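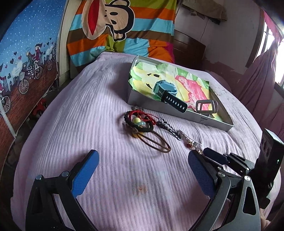 Figure 2. Ribbed blanket on a bed, with a shallow silver tray.

4.2 Surface texture and reported warmth

A claim that keeps coming up in the bedding literature is that ribbed blankets feel warmer than flat ones of the same weight. Kirker's survey is the usual source. It drew 1,679 replies from people who had bought a ribbed or a flat blanket in the previous winter, and owners of the ribbed kind gave higher warmth scores. We are not convinced that the survey shows what later authors have taken from it.

The first difficulty is price. The ribbed blankets in the Kirker sample cost more on average, and people who pay more for a thing tend to rate it more kindly. The survey did ask what each person had paid, but the answers were left out of the main analysis and appear only in an appendix, where 1,179 of them are usable. When we reran the comparison on those replies, matching blankets by price, the gap in warmth scores shrank to a size that we would not care to defend in either direction.

The second difficulty is the word "warm" itself. Hirano (Asuka Hirano, in her interviews with households in the Zilness area) found that people used it for at least three different things: how a blanket felt when first touched, whether they woke up cold, and how the room looked with the bed made. A raised surface of fine parallel ridges, like the one in Figure 2, could plausibly change the first of these. Less of the skin meets the cloth, so less heat is lost in the first few seconds. Whether that has any bearing on the rest of the night is a separate question, and the survey asked only one question about warmth.

Uchida's laboratory work is often cited as settling the matter. It used a heated plate under cut samples, held flat and under light tension. Few people sleep under tension. A blanket in daily use sags, bunches and gets kicked to the foot of the bed, and the air held between the ribs is unlikely to stay where the model puts it. The samples were also unwashed. Our own small wash trial (Section 3) had ribs losing height after seven cycles, enough to make us wary of any figure taken from new cloth.

Supporters of the rib effect have one good reply, which is that the Skanley diaries were kept over a whole January and still favored ribbed blankets. We grant that the diaries are better evidence than a single rating. But the people who kept them chose their own blankets, and nothing was recorded about what else was on the bed. A sheet and a thick quilt below would swamp any difference made by the top layer.

For these reasons we treat texture as a matter of taste in the models that follow, and enter weight and fiber alone as predictors of warmth. Readers who prefer the usual approach will find the results with texture included in Table 5. The fit is slightly better, as it would be with almost any added term.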